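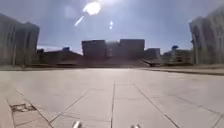
I have a theory that you can judge a town by how long it lets you sit down without buying anything. By that measure Plesden is doing fine. I spent most of a day in Gernard Plaza last June with a bagel, a bottle of water and a library book I never opened, and the only one who bothered me was a pigeon.

I should admit I used to hate big paved squares. I grew up near one that was basically a frying pan with parking, and my mother marched us across it like we were being chased. So when my editor asked if I'd write something on public plazas, I groaned (out loud, on the phone, sorry) and then I got on the 10 o'clock bus anyway.

What got me first was the sky. You walk for blocks in Plesden with buildings right up against your shoulders, and then you come out between two tall ones and there's suddenly so much of it! The far side of the plaza is all lower rooftops, so your eye just keeps going. I stood there squinting like a tourist. I guess I was a tourist.

The sun is no joke, though. Open paving at midday means you pay attention to shadows in a way you haven't since you were a kid hopping from one to the next, and people who use the plaza every day have this down to a science. At noon the lunch crowd bunched up close to the buildings. By three they'd drifted, sandwich wrappers and all, and a woman with a stroller told me she plans her whole walk home by which side is shaded. She has a morning route and an afternoon route. I wrote both of them down and then lost the napkin.

Then there's the matter of crossing. I counted my steps, end to end, and got 300, but I have short legs and I stopped once to fix my shoe. A man in a bike helmet said he makes it in far fewer. Fine. Watch long enough and you notice hardly anyone walks a straight line, even with all that room. They curve. Two strangers heading for each other will start swerving way too early, like ships, and half the time they swerve the same direction and have to do the little dance.

My coffee came from Dirkham, the bakery one street back, where the line was long and the cinnamon rolls were worth it. The owner told me they sold 800 of them during the spring street fair, and that she hasn't been able to look at cinnamon since. I bought two. The second was supposed to be for the ride home.

I do have complaints. I'd like more places to sit that have a back to lean on, and I'd like a drinking fountain I don't have to ask three people to find. And if the city ever wants to plant a few more trees, I will personally come and clap.

But around six the light went soft and the whole place loosened up. Kids who'd been dragged through at noon came back on scooters. Somebody was practicing the trumpet, badly, the same four bars over and over, and all that open space made it sound almost good. I missed my bus listening and caught the next one, with an empty bakery bag and a sunburn on exactly one side of my face.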